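Benov Food and Supplement Diary
Data card and readme, prepared by Lefteris Kyriakidis
Last change to this text: Monday, March 30, 2020

What is in the collection

The Benov diary is a set of daily records about what adults eat and which vitamins or minerals they take beside their meals. It holds more than 700 diary days. The people who wrote them live in Valport and Chala, and all of them agreed in writing that the records may be shared without their names.

Each diary day is one row in the file days.csv. Each product that a person took on that day is one row in products.csv. The two files are joined by the column day_id. A person who took no product on a day has a row in the first file and no row in the second one. Please keep this in mind when you join the files, or you will lose these days. 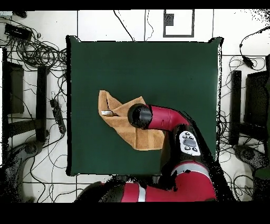 Can the diary be used to find out if a supplement improves health?
The diary was not made for this purpose. It has no blood values, no medical history and no comparison group, so it can show habits but it cannot show effects.

Columns in days.csv

day_id: number of the diary day
person: a code of 6 characters, the same for all days of one person
town: Valport or Chala
meals: the meals as the person wrote them, in free text
fruit_veg: portions of fruit and vegetables, counted by the person
note: anything else the person wanted to write, often empty

Columns in products.csv

day_id: the same as above
kind: for example vitamin D, iron, magnesium, fish oil, multivitamin
dose: the number printed on the package
unit: mg, mcg or IU
time: morning, noon or evening

We did not convert the units. Vitamin D is given in mcg by some people and in IU by others, and you must bring them together before you add anything. If the person did not find the dose on the package, the field is empty. It is never zero.

How the records were made

Every person kept the diary for up to 30 days, on paper. The sheets from Chala were typed in by one person and the sheets from Valport by another one, and for this reason the spelling of food names is different between the towns. I corrected only clear typing mistakes. Words such as "soup" or "salad" were left as they were, even when we would like to know more about what was in them.

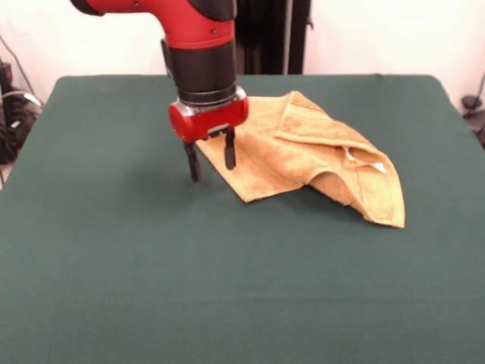 Red and black arm over the table with the dark green cloth.

Known problems

Portions are estimates. Two people can look at the same plate and write different numbers.
In 3 diary days the time column has the value "night". I count it as evening, but the file keeps the original word.
Protein powders are in the meals column for Valport and in products.csv for Chala. This should be repaired in the April version.

Use and contact

You may use the files for teaching and research. Please do not try to find out who the people are. If you publish something, name the Benov diary and the version you used. Corrections are welcome and can be sent to the Benov office in Bristden, with the day_id in the first line of the message.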